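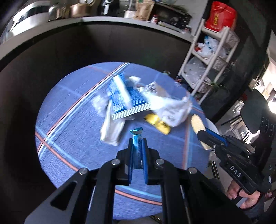 Pre-release checklist, Leletti grasp planner, wrapper-sorting task
Checked by: Brodie Tapsell
Reviewed by: Joanne Bainbridge
Saturday, January 24, 2026

1. Stop command reaches the controller from both the console and the script. PASS

2. Jaw force limit loaded from the task file. PASS
Comment: the default file still carries the old limit. Remove it before the February release.

3. Width estimate on thin, shiny packaging. FAIL
Comment: crinkled metallic ends give gaps in the depth map, and the planner then picks a grasp that is too wide. Seen in 7 of 80 logged runs. Ticket open – BT.

4. Segmentation on patterned cloth. PASS WITH COMMENT
Comment: coloured stripes are sometimes merged with a wrapper lying over them. Raise the edge threshold and repeat.

5. Two grippers over one table: keep-out zones exchanged. PASS

6. Hand near a gripper: speed cap applied. NOT TESTED
Comment: Zovska module not updated on this machine. Do not sign off without it – JB.

7. Time stamps aligned between joint log and video. PASS
Comment: worst offset 39 ms.

8. Log buffer holds 2000 entries without loss. PASS

Result: not released. Repeat items 3, 4 and 6 on the next build.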